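Subject: Re: [plukham-allotments] Water meter readings for May
From: Kipchumba Okoth
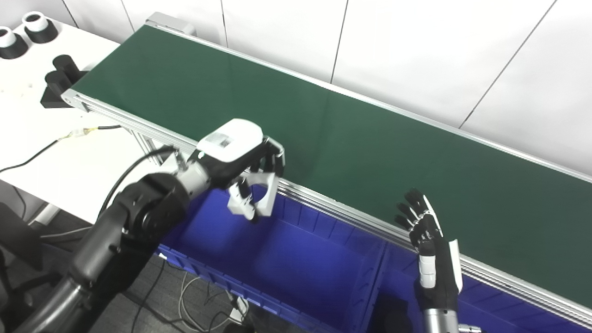 Thanks for sending these round, Vaida. I went up to the lower site at 7:30 this morning and read the meter again, and I get a different number from yours.

Vaida Rätsep wrote:
> The lower site meter reads 3,207 and the upper one 611. If both are right,
> the lower site has used far more than it did last May, and we have had
> plenty of rain. Either someone has left a hose running or there is a leak
> between the road and the first tap. Could somebody with a key check before
> I write to the water company? I would also like to know if the trough by
> plot 14 is still filling on its own.

The last two digits on the lower meter are red, and they are the decimal part. I think they were left off last year and put in this year, or the other way around. Last year's sheet just says "lower" and a number, with no units, so I can't tell which.

I shut off every tap I could find and watched the small dial for ten minutes. It did move, but slowly. That makes me think of a dripping valve more than a broken pipe. The trough by plot 14 is full, and the float sticks if you push it down. A new float from Laizer is cheap and I can fit it if someone will hold the flashlight.

The upper site I did not check. My key doesn't turn in the new lock there.

Two other things while I'm writing. The path past the compost bays is soft again after the rain, so please don't take a loaded wheelbarrow down it - go by the hedge. And whoever borrowed the long-handled loppers, they are wanted back for the elder at the Stosley Road gate.

Vaida, please hold off on the letter until I've done the float. I'll read the meter again the morning after and post both numbers here, with units.

Kipchumba
Plot 22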